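4.2 Rate stability across positions and state of wind

The rate measurements in Section 4.1 were taken dial up at full wind only. A wristwatch is seldom worn under those conditions for long, and the owner's experience of accuracy depends more on how the movement behaves as the mainspring runs down and as the case changes position. We therefore repeated the test on the Astton movements with the state of wind treated as a second variable.

Each movement was fully wound by the crown, left to settle, and timed acoustically in the standard positions. It was then let down by a fixed number of barrel turns and timed again. The procedure was carried out in the Drirwood workshop by Śliwiński and Stubbs, who did not know which of the 2 lubrication schemes had been applied to a given movement. A total of 1574 rate readings were recorded, of which 562 were taken at low amplitude. Readings interrupted by an unstable trace were discarded at the bench and taken again.

The results agree with the usual account of isochronism in a flat hairspring. At high amplitude the spread between the dial up and crown down rates was small, and both lubrication schemes gave nearly the same curve. As amplitude fell, the vertical positions separated from the horizontal ones, and the crown left position was consistently the slowest. Movements oiled under the second scheme held their amplitude longer, so the separation appeared later in the power reserve. The shape of the curve did not change. We take this to mean that the effect comes from reduced friction in the train and at the pallet stones, with no change in the behavior of the balance and spring.

One group did not follow the pattern. In 7 movements the crown up rate rose before it fell. Greenwood removed the balances and checked them for poise, and every one showed a heavy spot near the same arm. These came from a single delivery supplied by Urrego, and after correction the early rise was absent in all but one. The remaining movement was kept in the data set, and its curve is treated separately in the error analysis. Leaving it out would narrow the low-amplitude spread slightly but would not alter the ranking of the positions.

Two limits on the method should be noted. First, acoustic timing reports amplitude by way of an assumed lift angle, and a small error in that value shifts every amplitude figure in the same direction. The comparison between schemes is unaffected — both used the same caliber — but the absolute values should not be set against those from other work without care. Second, the positions tested are static. Wear on the wrist involves frequent movement and mild shock, and the February trial with Voststead cases suggested that a watch which performs well on the bench may still gain slightly in use. Lambert has proposed a slow rotating fixture that would address part of this difference, and its design is discussed in Section 6.

Readings from the low-amplitude group were also checked for drift within a single session. No trend was found once the movement had settled after handling. A shorter settling time would probably be enough for routine regulation, although we kept the longer interval throughout so that all readings could be pooled. 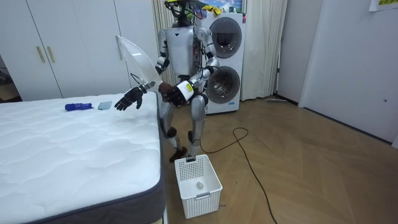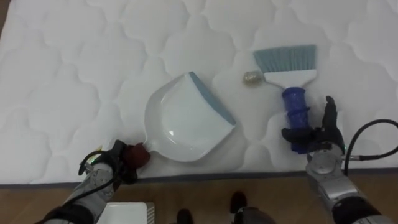
Figure 5. Humanoid robot beside a bed (first panel); dustpan on a white quilted mattress (second panel).

Correspondence: Fionnuala Moriarty, Drirwood | All rights reserved | Back to top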